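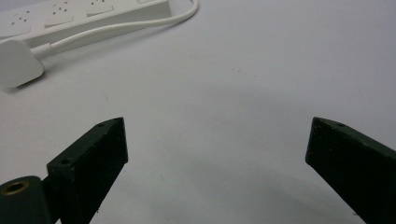

换了张白桌子,求个走线方案,急,周末之前想弄完。原来那张深色的,线乱一点看不出来,新桌面是浅色哑光,什么都显,掉点小黑渣子都看得见。桌子靠墙,右边是窗,左边是柜子,墙插在柜子后头那一侧。现在插排先撂在左上角,线、插头全白的,本来想着白配白就隐身了,结果并没有,鼓一坨在那里,怎么看怎么别扭。想问三件事。插排到底放桌上还是吊桌底。吊的话用什么吊,不想打孔。还有就是白线容易发黄,有没有必要换掉。预算1000以内,包括理线的零碎。桌子是Fimov的,没有自带线槽,后沿也没留过线孔,买的时候没注意,后悔。

发表于 2026年6月18日
版块:居家收纳 / 书桌
主题编号 2141
发帖人:半块橡皮

灰兔子不跳
吊桌底。不用想。桌上放插排等于白买白桌子

木头脑袋阿旺
反对楼上。吊桌底你每次插个东西都要钻下去,我吊了半年拆了。现在就放桌上靠墙边,开关抬手就能关,舒服。

灰兔子不跳
那是你吊得位置不对吧。吊在前沿往里一个手掌的地方,手伸下去就摸到了,钻什么钻

木头脑袋阿旺
前沿往里一个手掌?腿不要了?我坐着膝盖正好顶那里。而且线从后面绕到前面,又要多拉一截,底下更乱

灰兔子不跳
桌子高低不一样嘛。我那个桌子高

周三不加班
先问楼主平时插什么。常插的不动的(显示器、台灯、路由)吊底下,天天拔的(手机、笔记本)留一个口在桌上就行。没必要一个插排全包

半块橡皮
显示器、台灯、笔记本电源、手机,偶尔插个小风扇。路由不在这屋。笔记本我每天带走的,所以天天拔

周三不加班
那就分开。底下一个,桌上一个小的。桌上那个可以买带夹子的,夹在后沿,不占面

半块橡皮
后沿贴墙太紧了,夹子估计塞不进去。桌子往前挪一点倒是可以,但是屋子小,椅子后面就是床……

一锅粥
不打孔的话别信双面胶。千万别信。我用那种号称承重很大的,夏天晚上啪一声掉下来,插头还插着。吓得我一激灵

灰兔子不跳
我用的魔术贴,没掉过

一锅粥
你那是还没到时候

灰兔子不跳
三年了大哥

一锅粥
行吧,你家凉快

阿呆的抽屉
说下我的做法。Vokton那种夹桌沿的线槽,铁的,两头夹子拧紧,不打孔不用胶。插排直接躺在槽里,适配器也扔进去。缺点是夹子要占一点桌沿,正面看得到一小块,介意的话夹在后沿。桌板太厚也夹不了,买之前量一下厚度。还有就是夹子垫片要检查,我收到的少一片,找店家补了,白桌子没垫片直接拧会留印

半块橡皮
这个看着可以。槽多深?能放下带开关的插排吗,我这个有点厚

阿呆的抽屉
我的内空8厘米,一般插排躺平没问题。插头竖着插上去就要看了,大方头的适配器会顶到桌板底,可以把插排侧着放,插孔朝前

半块橡皮
侧着放开关按得到吗

阿呆的抽屉
按得到,就是得摸

木头脑袋阿旺
看吧,得摸。摸来摸去最后就不关了,一直通着。那带开关有什么用

夏天的铁皮
中立路过。我觉得关不关看人。我插排在桌上也从来没关过

半块橡皮
刚把东西全挪开重新摆了一下,插排换到右边斜着放,插头先没插。我坐的位置右手伸过去刚好,比左上角顺手多了。但墙插在左边,线得从右边一路拉回去,问题又来了

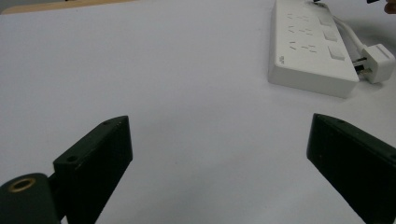 我量了,从右边贴着后沿走到墙插,2米的线是够的,可是绷得很直,没有余量。桌子稍微往右挪一点就不行。要不就从桌底走,绕一下更不够。再一个,右边靠窗,下午晒,线本来就怕黄。现在有点倾向左边吊底下加右边放个小的,但是小的也得有线……绕回来了,烦

周三不加班
别烦。右边那个小的插到左边底下那个上面,线走桌底后梁,用扎带固定几处

一锅粥
插排串插排???别这么教人

周三不加班
手机加笔记本能有多大电

一锅粥
今天手机笔记本,明天插个热水壶呢,冬天再来个暖脚的。楼主自己都说了还插风扇。插排直接插墙插,这条不要打折扣

夏天的铁皮
+1,不串。尤其两个都塞桌底看不见的地方,热不热都不知道

周三不加班
好好好,我收回。那就买根线长点的,一个就够了,别分了

木头脑袋阿旺
所以说放桌上就完了,一个,右手边,带开关。我看楼主那个三个开关分开的,多好用,显示器一个台灯一个剩下一个机动。你给它吊底下,摸黑分得清哪个是哪个?

灰兔子不跳
贴个标签啊。或者按顺序记

木头脑袋阿旺
倒着吊的时候左右是反的你记什么

灰兔子不跳
……这倒是。我按错过,把电脑关了

阿呆的抽屉
我补一句,线槽里面插排是正着躺的,不反。倒着吊那种才反

纸箱里的猫粮
插一嘴关于发黄的。白线发黄一半是晒的一半是手油加灰,擦得勤会好很多。湿布拧干,先拔电,再擦,晾透再插。用橡皮也能擦掉一部分黑印子(楼主网名挺应景)。晒黄的擦不回来,别拿酒精使劲搓,表面会发粘,灰更容易沾

半块橡皮
哈哈好。那要不要套个理线管?布的那种,白的

纸箱里的猫粮
布的白的脏得更快。我套过,一个月变灰,拆下来洗,洗完缩了,套不回去。要套就灰色的,或者塑料卡扣式的

夏天的铁皮
灰色好。白桌子配灰线其实不难看,大家总想着全白,全白最难伺候

一锅粥
别套太紧,也别把多出来的线捆成一个圈扎死。松松地折几下,散着放槽里

半块橡皮
这个我真的干过,扎得死死的一卷,塞柜子后面。晚上回去拆掉

阿呆的抽屉
柜子后面那个墙插你插得进去吗?我家柜子顶着墙插,插头是直出的那种,柜子往前顶出一截,难看死了。后来换了扁插头的

半块橡皮
卡着一点。现在柜子离墙有条缝,能插,要侧身伸手。大方插头,不是扁的。你一说我想起来了,柜子就是因为这个一直推不到底

阿呆的抽屉
那插头得先解决。柜子千万别硬推顶着插头,线根部折弯久了会坏的。换一根扁头、出线往下或者往侧边的,柜子能往回推不少

灰兔子不跳
Ospina有扁头的长线款,白的灰的都有。我办公室用的就是,插头转个角度出线。价钱记不清了,不算便宜

木头脑袋阿旺
那家的开关是一个总的吧?没有分控

灰兔子不跳
有分控的,不同款,你自己看清楚再下单,详情页写得乱七八糟

一锅粥
买的时候看额定功率,看保护门,别光看颜值。还有那种桌面嵌入式的升降插座千万别弄,楼主桌子没孔,开孔板子就废了,而且喝水洒进去怎么办

半块橡皮
不开孔不开孔。新桌子下不去手

夏天的铁皮
说到喝水,插排放桌上最大的问题就是这个吧,怎么没人提。右手边放插排,右手边放杯子,总有一天的事

木头脑袋阿旺
杯子放左边

夏天的铁皮
你右撇子杯子放左边?

木头脑袋阿旺
对啊,习惯就好了。或者杯子放架子上。插排靠后沿垫高一点也行,下面垫个小托,洒了水也不至于立刻泡进去

一锅粥
垫高挡不住从上面洒的。口朝上的插排本来就接水。我投桌底线槽,槽在板子下面,桌面洒水顺着沿流下去也要往里收一收才碰不到,所以别夹太靠外

周三不加班
总结下:桌底线槽一个,长线扁头直插墙插,右边桌面什么插排都不放,手机笔记本各拉一根线上来,用磁吸的线夹固定在桌沿。笔记本电源头一直留在槽里别拔,另外买一个带包里。这样你就不用每天摸了

半块橡皮
哎!电源买两个这个好。我每天拔来拔去就是因为只有一个,怎么没想到

周三不加班
很多人都卡在这。电源钱比折腾桌子的钱少

木头脑袋阿旺
原装电源不便宜的好吧。而且风扇呢,风扇不是天天插

周三不加班
风扇插上不开就是了,夏天留着,过了夏天拔掉。又不是每天

木头脑袋阿旺
行。你们赢,我继续放桌上

收旧书的老魏家
后来的,前面没全看。线夹别买磁吸那种小球,吸力太小,粗一点的线拖着就跑。我买的Ellodcombe的那个长条的还行,背胶,但是白桌子撕下来会不会留胶不好说,我贴的侧面。侧面看不见,留就留了

半块橡皮
侧面可以。我这张桌子有一截木色的边,我怕撕坏那个

收旧书的老魏家
那你先找个看不见的角试,贴两天撕开看看。贴皮的小心,慢慢撕,吹风机吹热了再撕,别离太近

纸箱里的猫粮
撕完有胶用食用油抹一下等会儿擦掉,再用洗洁精。桌面哑光的别用钢丝球和魔术擦,会磨亮一块,反光不一样,更明显。我就磨亮了一块,现在拿鼠标垫盖着

半块橡皮
幸好没擦。桌上有几个小黑点,我正准备拿魔术擦上

纸箱里的猫粮
先湿布。不行再洗洁精。还不行就当它是花纹

半块橡皮
好。目前打算,大家看看还有没有坑
线槽买夹桌沿的,装左半边后沿,尽量往里收
插排换长线扁头,分控的,灰色
现在这个白的不扔,拿去床头
笔记本电源再买一个,放槽里常插
桌沿侧面贴线夹,先试胶
柜子推回去
线多出来的散着放不扎死

阿呆的抽屉
后沿贴墙的话夹子塞得进去吗?你前面说塞不进去的

半块橡皮
对哦……桌子往前挪一点?夹子多厚

阿呆的抽屉
夹子背后那块铁不厚,麻烦的是拧螺丝,在底下拧的,从下往上。桌子先拉出来装好再推回去,墙那边会留一条小缝。缝里会掉笔

灰兔子不跳
缝正好走线

一锅粥
也可以夹侧面,左边不是柜子嘛,跟柜子之间有缝没有。看你线槽方向,有的能横着装

阿呆的抽屉
我这款不能横着,两个夹子是一条直线上的。别的牌子不知道

半块橡皮
左边跟柜子是贴着的,没缝。那就后沿,往前拉一点,椅子少退点。床那边我再量量

夏天的铁皮
量的时候坐着量,别站着量。椅子后退那一下要算进去,我就是站着量的,买回来椅子一退就磕床板,现在侧着身出来

半块橡皮
好的好的。量桌板厚度是从哪里量,边上那圈和里面好像不一样厚

阿呆的抽屉
量夹子要夹的那个地方。有些板子底下后沿有加强的横梁,铁架的,夹子会跟横梁打架。你趴下去看一眼,有横梁的话夹子只能避开它,或者就不能用夹的,挂横梁上,反而更省事,扎带都能挂网篮

半块橡皮
趴下去看了,有横梁!!铁的,方管,离后沿有一段距离

阿呆的抽屉
那你别买夹的了。网篮挂横梁上,扎带或者挂钩,便宜很多,桌子也不用往前拉

一锅粥
扎带买宽的,两头都要挂,中间再来一道。细的那种久了会脆。装好往下拽一拽再放插排

灰兔子不跳
省下的钱买电源,完美

木头脑袋阿旺
网篮积灰。先说好,别到时候又来发帖

纸箱里的猫粮
积灰是真的,猫毛更是。隔段时间断电拿刷子扫扫吧

半块橡皮
没猫,还好。网篮要买多长的,插排加一个电源头再加显示器的适配器

周三不加班
插排长度再多出两个巴掌。宁可长。横梁够长就行。适配器别压在插排上面,并排摆

半块橡皮
收到,下单去了,网篮和扎带先买,插排再看看分控的那款。电源的钱等发工资。谢谢各位,装完回来发

收旧书的老魏家
扁头那个记得看出线方向,有往上的,往上就白买了

半块橡皮
啊我刚下单,等下我看看……没写方向。问客服中

灰兔子不跳
我那个是能转的,你那款不一定。客服不回就先退了重拍

半块橡皮
客服回了,说往下。先这样吧,到了在说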